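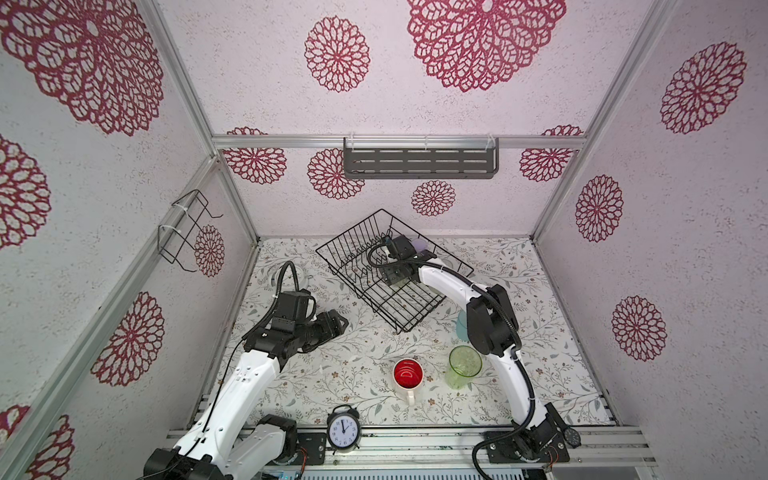 Hillgate enclosed bench cell with two arms, rear shelf and wire dish rack.

Hillgate Enclosed Bench Cell, Two-Arm
Hiebert part family HG-946, revision 2

Overview
The Hillgate is a three-walled tabletop enclosure for two small robot arms working over a shared surface. It is supplied for tabletop handling work: racking, sorting, placing and hand-to-hand transfer of light household articles. The front is open. Both arms mount at the front edge and reach inward, and the operator works from the same side.

The cell is sold as partly completed equipment. It has no safety function of its own. The walls limit reach to the sides and rear and catch most dropped items, but they are not rated as fixed guards and must not be entered as such in a risk assessment. The party that installs the arms, loads the program and puts the cell into use is the integrator for the purposes of this page, even where that party is also the end user.

Dimensions
Clear internal width at work surface: 946 mm
Clear internal depth, front rail to rear wall: 549 mm
Work surface to underside of rear shelf: 446 mm
Arm positions: 2, front left and front right
Frame: aluminium extrusion, natural finish
Shelf: slotted metal, dark finish, on clear plastic end brackets
Work surface: printed mat, replaceable
Wall lining: printed covering, replaceable

Dimensions are taken to the face of the lining. Re-measure if a second layer has been applied over the first.

Applicable documents
The integrator should hold current copies of the following and confirm which edition applies in their jurisdiction:
ISO 12100, for risk assessment and risk reduction
ISO 10218, both parts, for industrial robots and their integration
ISO 13850, for emergency stop function
CSA Z434 for installations in Canada
Any provincial regulation covering machinery and lockout

Arms of this size are often brought into a lab or classroom without paperwork on the grounds that they are too weak to matter. Hiebert does not accept that reasoning for cells under a support agreement. Payload says little about pinch points at the elbow, and a wire rack or a drinking glass held in a gripper changes the hazard regardless of motor torque. Assess the arm, the tool and the article together.

Placement of the cell
Set the cell on a bench that does not rock when pushed at the upper rear rail. Fasten it down if the bench is shared with other equipment. Leave enough room at the front for a person to step straight back from the work surface; a chair on castors parked behind the operator does not meet this.

Power for both arms must run through one disconnect that can be reached from the normal standing position without passing a hand over the work surface. The emergency stop must act on both arms together. Separate stops for left and right are not acceptable, including during commissioning when only one arm is being moved.

Route supply cables below the front rail and out to the side. Keep ventilation openings clear. Check the fan intakes of any controller mounted under the cell at each monthly inspection, more often in rooms where paper or cardboard is cut.

Shared workspace rules
The two working volumes overlap over most of the mat. Mechanical separation is not practical at this size, so collision avoidance between arms depends on software limits and on procedure. The following are conditions of support:

1. Define a home pose for each arm in which neither gripper extends past the middle of the mat. Both arms start and finish every run at home.

2. Set joint limits so that no link can contact the rear shelf or its brackets. The clear plastic brackets will crack before the arm faults.

3. Set a floor height for each gripper above the mat. Enter it again after every mat change.

4. During leader-follower operation, one person drives both arms or two people agree on calls beforehand. The person nearest the emergency stop does not drive.

5. No hand enters the cell while either arm is energized. A paused program counts as energized. Resetting articles by hand between runs is done at home pose with drives disabled.

6. Speed is reduced for the first run after any change to rack position, mat, camera mount or finger type.

Item 5 generates most of our correspondence. Sites doing short repeated runs find the disable step slow and ask whether a light curtain across the front can stand in for it. It can, if it is specified, installed and validated as part of the integrator's safety system. A webcam watching for hands is not a protective device. 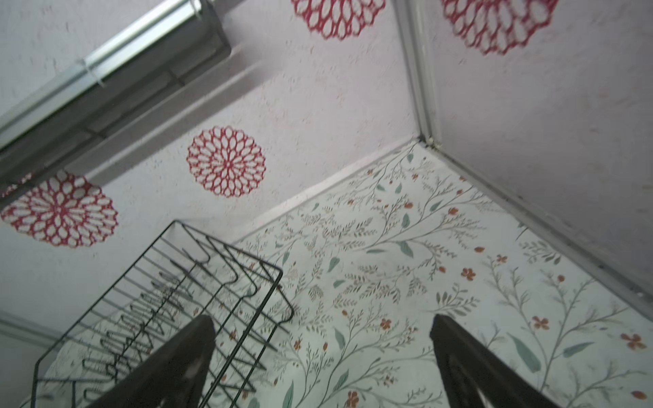

Wrist camera view of wall, mat and rack, with both gripper fingers visible.

Wrist cameras
The cell accepts a small camera at each wrist and a fixed camera beside or above the workspace. Mounting hardware is not included. The recommended aim puts both fingertips in view at the bottom of the image, with the mat visible between them when the gripper is open. If one fingertip drops out of view at full opening, correct the mount before adjusting anything in software.

A camera on the wrist adds mass and changes the swept volume of the tool. Both must be entered in the arm configuration. Recheck clearance to the side walls with the wrist rolled through its whole range, as the camera body may pass closer to the wall than the fingers do.

The wrist view is not to be used for safety monitoring. The field of view moves with the tool and will regularly exclude the other arm, the front opening, or both.

Linings and mat
Patterned and plain linings are both stocked. Whichever is used, record the pattern name in the cell log along with the month of fitting. Vision programs tuned against one lining should be treated as unverified against another. Joints between wall and mat are finished with white trim. Lifted trim is a snag point for finger tips and must be pressed back or replaced before the next run.

Printed mats wear first under the rack and at the pick positions. Replace a mat when an edge curls or when a cut goes through the printed layer. Tape repairs are permitted outside the arms' reach only.

Racks and other fixtures
A wire dish rack is a reasonable test fixture for placing work: open, light, tolerant of a small error in approach angle. It is also an entanglement hazard for narrow fingers. Approach between the dividers from above and withdraw along the same line. Sideways exit with the gripper closed on wire will drag the rack and may pull an arm past its following-error limit.

The rack may be set square or diagonal to the front rail. Diagonal placement gives both arms access to the dividers with less wrist rotation. Mark the position of the feet on the mat or in the log. Where the rack must not slide, use removable pads under the feet. Do not screw fixtures through the mat.

Loose articles at the front rail should be listed in the cell log, with their positions, if they fall inside the reach of either arm.

Handling glass and plastic together
Many sites run mixed sets of cups. Grip force is set per article and not per batch, and the most fragile article in the set governs the drop and breakage precautions for the whole run. Textured walls hold better than smooth ones in plain fingers, and a grip proven on a dimpled cup should not be carried over to a smooth one without a trial.

For racking cups upside down, release height matters more than grip force. Lower until the rim is supported, open, then retreat upward. Where one arm places while the other is close by, the waiting arm holds position with fingers open until the placing arm has cleared the rack.
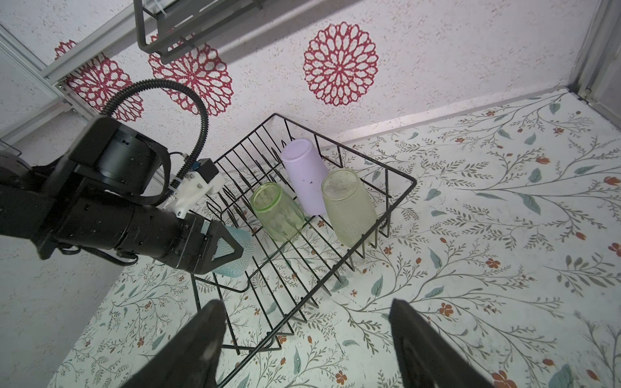

Cable conduit on each arm needs enough slack for full wrist travel and no more. Set the loop with the arm at maximum reach, then bring the arm home and look at where the slack goes. A loop that stands up above the elbow may meet the underside of the shelf or a wall when the arm folds. A loop that hangs down will reach the rack. Printed mounts for conduit and small sensors are acceptable if they are inspected for layer cracks at the same interval as the fingers.

Cable ties on the frame should be trimmed flush. Reused ties are not acceptable on anything that can fall into the work surface, hooks and holders included.

Breakage procedure: stop, disable both drives, wear cut-resistant gloves, remove the rack whole, clear the mat with a brush and pan, inspect finger faces for embedded chips. Do not use compressed air. Enter the event in the log before restarting.

Inspection schedule
Start of each shift: emergency stop test, home pose check, trim and mat edges, nothing resting on the arms.
Weekly: finger fasteners, camera mounts, conduit loops, shelf brackets.
Monthly: frame fasteners, floor height, joint limits against shelf and walls, ventilation, cable entry.
After any contact between arms: all of the above, and a slow-speed run with no articles in the cell.

The full schedule is reissued each May. Sites on revision 1 frames can use it as it stands, except that the earlier rear rail sits lower and shelf clearance must be measured on site.

Supplied with the cell
Frame, three walls lined, rear shelf and brackets, one mat, trim, bench fixings, blank log, inspection schedule.

Not supplied
Arms, grippers, controllers, cameras, emergency stop hardware, racks and test articles.

Spare parts
Mats, linings and brackets ship from Lerkside. Frame members are cut to order at Olevdale and carry a longer lead time. Quote the revision marked on the frame.

Technical enquiries
Giuliana Giraldo, Applications, Hiebert, Olevdale. Include the arm model, finger type, a copy of the current risk assessment and the last page of the cell log. Requests to raise speed limits under a support agreement will not be considered without the risk assessment attached.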